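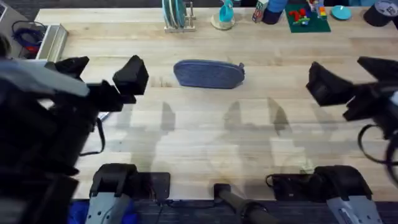 Light-colored wooden tabletop with long planks running left to right.

Home | Tables | Care | FAQ | Contact

Rallus Tables: Frequently Asked Questions

What wood do you use?
Most of our tops are ash or maple. Oak is available on request and adds 11 days to the order.

How long does an order take?
Standard sizes ship in 36 days. Orders placed in December ship after the new year.

What finish comes on the table?
Every top gets two coats of Brostamis hardwax oil. It leaves the wood close to its natural color and can be touched up at home. We don't offer polyurethane or stain.

How do I clean it?
Wipe with a damp cloth and dry right away. A drop of dish soap is fine for grease. Don't use bleach, ammonia, or scrubbing pads.

How often should I oil it?
Once a year for a dining table, twice for a kitchen work table. Sand lightly with 220 grit along the grain, wipe off the dust, and rub in a thin coat. Take off the extra after ten minutes and keep the table out of use overnight. Lay oily rags flat outdoors to dry before you throw them out. They can catch fire if left in a pile.

Can I put hot pans on it?
No. Use a trivet.

Small gaps opened between the planks this winter. Is that a defect?
Wood shrinks in dry air. Gaps thinner than a credit card usually close by summer. If one stays open, send us a measurement.

How much weight will it hold?
The Nomine base is rated for 170 pounds, spread evenly. The Panagiotou base is meant for workshops and holds more. Ask us for the sheet.

Can I return a table?
Standard sizes can come back within 4 weeks if unused. Custom sizes can't be returned.

Comments

oakleaf22: Does the oil smell? We have a baby in the house.

Rallus Tables: It does for a few days. Open a window and it fades.

tmk: Gap on mine closed in June like you said.

porchlight: Do you sell the top without the base?

Contact us | © 2021 Rallus Tables | Back to top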